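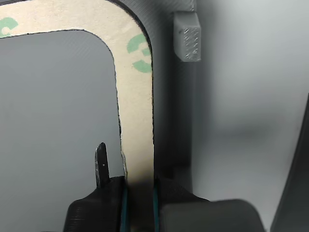
Part 4: Sticking the Trula display to the wall

Righto, if you've followed me through the first three parts, your Trula weather display is charged, talking to the outdoor sensor and sitting on the kitchen bench getting in everyone's way. Time to put it up! I've mounted mine with tape in two rentals and a caravan now, so these steps are what I do myself, which doesn't always match the leaflet in the box.

Before you start you'll want:

the display and its back plate
the foam tape that came with it, or a decent roll of your own
rubbing alcohol and a clean rag
a pencil, a small level and some masking tape

Picking the spot

1. Hold the display up where you reckon you'd like it and walk away. Sit on the couch, stand at the sink, have a look from the hallway. I went for eye height the first time and then spent all winter getting up to read it.

2. Stay well clear of the stove, the heater and any wall that cops the afternoon sun. The indoor temperature reading goes silly otherwise, and you'll blame the sensor.

3. Check the signal bars with the display held in place. Two bars is fine. One bar will drop out the first time it rains properly.

Note: the display weighs 339 grams with the batteries in. Good foam tape will hold that on gloss paint or tile all day long. On flaky old paint or textured wallpaper I'd use the screw holes, or stand it on a shelf and be done with it.

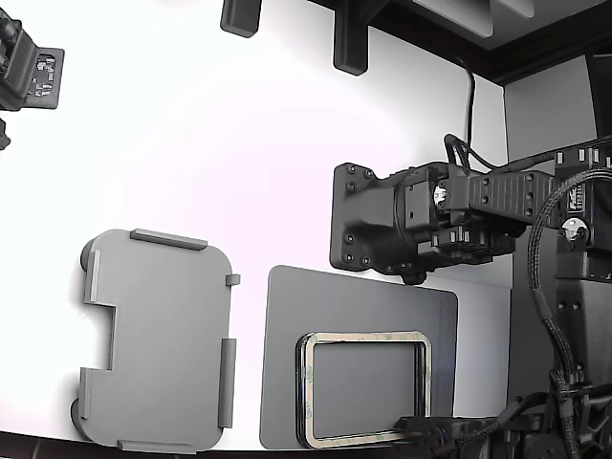 Can I mount it on a brick wall with tape?

Bare brick is too rough and dusty for tape to grip, so use the two screws and plugs in the box. Painted brick is a maybe, and I'd only try it if the paint is smooth and thick.

Cleaning up

4. Wipe the wall with rubbing alcohol, then wipe the back plate the same way. Don't use spray-and-wipe or anything with a nice smell. It leaves a film behind, and I learned that one at two in the morning when mine hit the floorboards.

5. Let both surfaces dry, and keep your fingers off them after that.

6. Mark the top edge with a strip of masking tape, using the level. Pencil is fine too, but it's a pain to get off matte paint.

Taping the back plate

7. Cut your tape before you peel anything. I go right around the edge of the plate and leave the middle bare, with a small gap at the bottom so the vents can breathe.

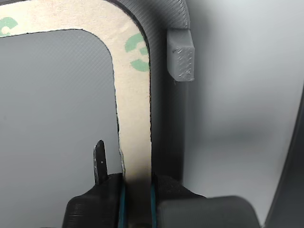

If you're working from a roll, four straight strips do the job just as well and you won't waste any on the corners. Leave a little tail of liner folded out at the end of each one, so you've got something to grab later on.

8. Press the tape onto the plate first, liner still on the outside. Run your thumb along it firmly, every bit of it, and then do it again.

9. Peel the liner, line up the top edge with your masking tape and push the plate to the wall. Lean on it! I hold mine for a full minute and count out loud like a goose.

Caution: don't clip the display on straight away. Leave the plate overnight, longer if the room's cold. In January I get away with less, in July I wouldn't dare. 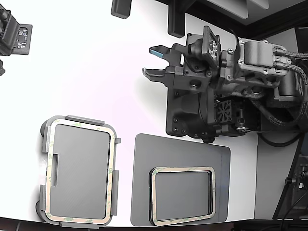

10. Clip the display on from the top, then swing the bottom in until you feel it click. If it won't click, take it off and check that the battery door is properly shut.

11. Hold the left button until the screen blinks, then let go. It'll hunt for the sensor again and you should see a temperature within 300 seconds. If you get code 202 instead, bring the sensor inside, pop its batteries out and back in, and repeat this step.

12. Peel off the masking tape slowly, pulling down and flat against the wall.

Getting it off again

Unclip the display first. Warm the plate with a hair dryer on low, then work a length of dental floss behind it with a sawing motion. Whatever foam stays on the wall will roll off under your thumb, bit by bit. Put a podcast on, it takes a while.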